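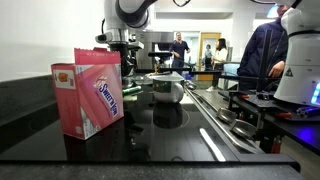 Brekura (kitchen manipulation kit)

Brekura is a two-arm robotic manipulation kit sold by Helmy, a small automation supplier based in Clornbridge. It is intended for research groups and appliance testing labs that need a robot to handle ordinary household goods at a working kitchen counter. The kit is supplied as arms, grippers, mounting hardware and control software, and may be bought outright or leased with on-site installation.

Background

Development began at Helmy's workshop in Gurnwood under Normunds Šimkus, a mechanical engineer who had earlier worked on packaging lines. The first units used a single arm bolted directly to a bench. A second arm was added after early customers reported that opening cartons and steadying cups could not be done reliably with one gripper. The two-arm version replaced the original in the company's catalogue and the single-arm model is no longer offered.

Hardware

Each arm is a white jointed unit with black rings at the joints, ending in a gripper with a camera module fixed to its side. The mounting platform is built from aluminium extrusions and brackets, finished in black, and is placed beside the counter so that the existing benchtop does not have to be drilled. Cables run along the outside of the arm, an arrangement that makes replacement quick but requires some care near hot elements.

The platform can be rolled into position by two people. Helmy specifies a clear floor strip of 588 mm along the side of the counter.

Software

The control software records arm position, gripper state and camera footage during operator-guided sessions. Recorded sessions can be replayed, trimmed and labelled. A basic licence stores 200 sessions on the supplied computer; older sessions must then be exported or deleted. The colour calibration routine was rewritten by Janka Michalík to deal with glare from polished stone and glass cooktops, which had been a common source of grasping errors.

Typical tasks

The supplied task library contains 23 routines, most of them concerned with light tabletop items. These include moving a mug, standing a carton upright, picking up a marker and clearing a cooktop surface. Torn or crumpled packaging is treated as a separate category, and the manual recommends practising it only after the rigid objects have been completed.

Staff may work near the platform while the arms are powered, subject to the site's own risk assessment. The manual requires one person to remain within reach of the stop control.

Reception

A review by Rania Ait Ali in a regional trade bulletin found the gripper well suited to mugs and small boxes but criticised the time needed for installation, which took 17 hours at her test site. Tarek Tawfik, who leased a kit for a university teaching kitchen, reported few mechanical faults and described the export tool as slow. Helmy has since released a revised export tool to leaseholders.

See also

Collaborative robot
Teleoperation

Last updated: 16 September 2021

We use cookies to remember your display settings. Accept | Manage preferences

Back to top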